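Notebook, F. Dobson
1/7/22
Renaming records, post and street names: matching run 4

Loaded the June export of the state memorial register. 2,625 rows after removing blank titles. Birkett script run with the same settings as run 3, name list v2 from Hywel. Army posts, county roads and school buildings are all in one table this time, flagged by type.

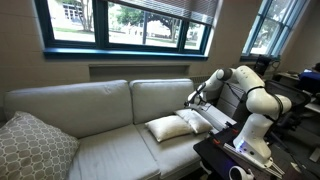
Match rate on posts is fine. Roads are poor — the script treats "Lee" as a surname wherever it occurs, so Lee side and Leeward roads both come back as hits. Pulled 300 rows at random for hand check. 34 were false, nearly all of them roads. Added a word boundary and a minimum context of one given name or rank. Not rerun yet.

Graham wants the bill number kept with each proposed new name. The field is in the source but cut at 80 characters, which loses the sponsor. Asked Mervyn whether the raw text is still on Lidura.
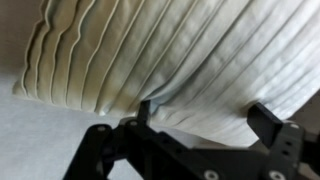

Open items
Rerun roads only with the new rule, compare against the same hand-checked rows.
Cengiz to confirm how to code "renamed by board vote, later reversed." Currently two rows, should be one with a status date.
School buildings: hold until the district list is in.

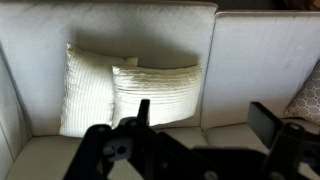
Sofa with two white throw pillows, gripper in front.

Mervyn replied: raw text is there, older folder. Will pull it before the rerun and widen the field to full length.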